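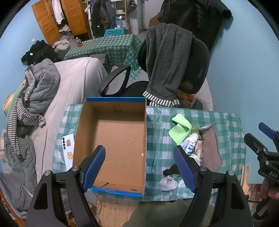

Figure 5. A table with a gingham cloth under clear plastic, in everyday use.

5.2 The table as a holding place

It was the covered table, more than the cooker or the sink, that our households wanted to talk about, and we were glad to let them. In the Gotirholm interviews we had asked only what the cloth was for, expecting a word or two on spills, and instead we were given long and often very fond accounts of mothers, market stalls and the right way to fold a corner. Several people told us that the clear sheet went on the day the cloth was bought and had hardly been lifted again -- one woman kept hers on even at Christmas, and wiped it down before the guests had quite finished their pudding.

What gathers on such a table between meals is a mixed company. Dried herbs, a phone, a pair of socks and an empty shoe box can share the cloth for an afternoon (Figure 5), and in the diaries people seldom called this untidy. They spoke of things "waiting". Nautiyal and Meinecke found much the same word in their hallway study, though there it was used of shelves and always with a little guilt.

We did wonder whether the plastic itself made people easier about it. Grewal argues that a wipeable surface is treated as half outdoors, and our older households would, I think, have agreed with him warmly. The younger ones in Drellora were less sure, and two of them had taken the sheet off altogether because it stuck to their elbows in December as much as in summer. We return to them in Section 6.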